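Lanuvura Vending: spring update for the Tillholm small business fund

Hello all,

Time for another of these! I know the form asks for headings and bullet points, but Khadija Badawi told me last time that a proper letter was fine, so a proper letter is what you're getting.

The main thing first. All 4 machines you helped us buy are now in and trading. The library one and the swimming pool one you knew about. Since January we've added the bus station (at last, after that long wait for an electrician) and the college, where the machine lives in the corridor by the sports hall and gets emptied faster than I can fill it. We sold 523 items there in March, mostly crisps and flapjacks, and I had to buy a second trolley to keep up.

The bus station is slower. Mornings are good, then it's dead until the school run. I put the coffee machine in there thinking commuters would love it, but there's a kiosk across the road that does a decent cup for less, so I've dropped our price a bit and I'm giving it until the summer. If it hasn't picked up I'd like to swap it for a cold drinks unit, and I'll ask you before I do as it was a named item in the grant.

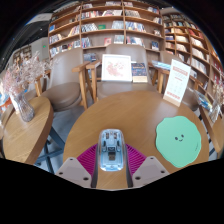 Hala Morsy wrote back after the last update to ask whether the healthier range was selling at all, or whether it was just there to look good on the form. She also wanted to know what we do with anything that goes out of date.

Fair questions, both! The nuts and dried fruit do well at the pool, less so everywhere else. The rice cakes were a flop and I've stopped ordering them. Anything getting near its date comes out of the machine and goes on a half-price shelf at the unit, and what's left after that gets written off. In the first month that was far too much (my fault, I over-ordered sandwiches), but it's come right down now that I'm filling the fridge section little and often.

Card readers have been the headache of the season. We fitted the Travo ones throughout and 2 of them kept losing signal, the library one worst of all, tucked away behind those thick walls. Mounir Chraibi came out and moved the aerial up on to the top of the machine and it's behaved itself since. We did refund a few people who'd been charged for a drink that never dropped, and I've stuck my mobile number on the front of every machine so they can ring me direct. 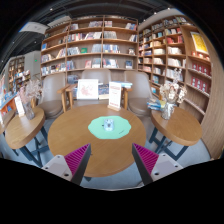
Round table in the reading corner, with the green mat.

Money: we've spent everything in the equipment line and there's about £300 left under signage and stickers. I'd like to carry that over to the next quarter if you're happy, as the college wants allergen notices in bigger print and the quote from El Fassi hasn't come through yet. Receipts are in the shared folder, apart from the one for the trolley, which I'm still hunting for in the van.

Next up is a visit to the leisure centre with Cuiping Xiao to look at a spot by the changing rooms. There's a socket, but the door's narrow, so I'm taking the tape measure.

Gleice Miranda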